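Skunex Project Report, Wiltcombe
Jun 2, 2025

Our project asked how well a robot can learn a table task from people doing it by hand. We wore no gloves and used no joystick. Each demonstration was recorded with hand-held grippers — one in each hand — on a white table with a tinted plastic box on it. 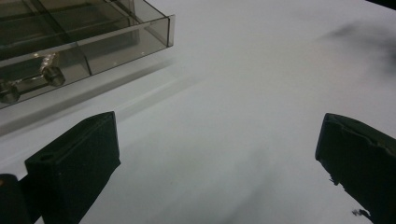 We planned 100 demonstrations in September and kept the same finger shape for all of them. Slow, steady closing gave cleaner data than quick grabs. The two of us took turns, 6 runs each, then swapped.

Method and first results

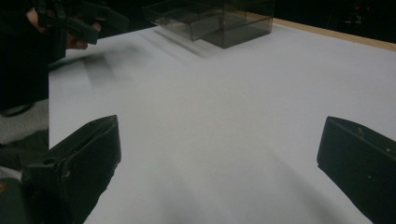 3,617 words

Both grippers record their own view, and the two recordings are lined up by time before training. Runs where the views drifted apart were left out.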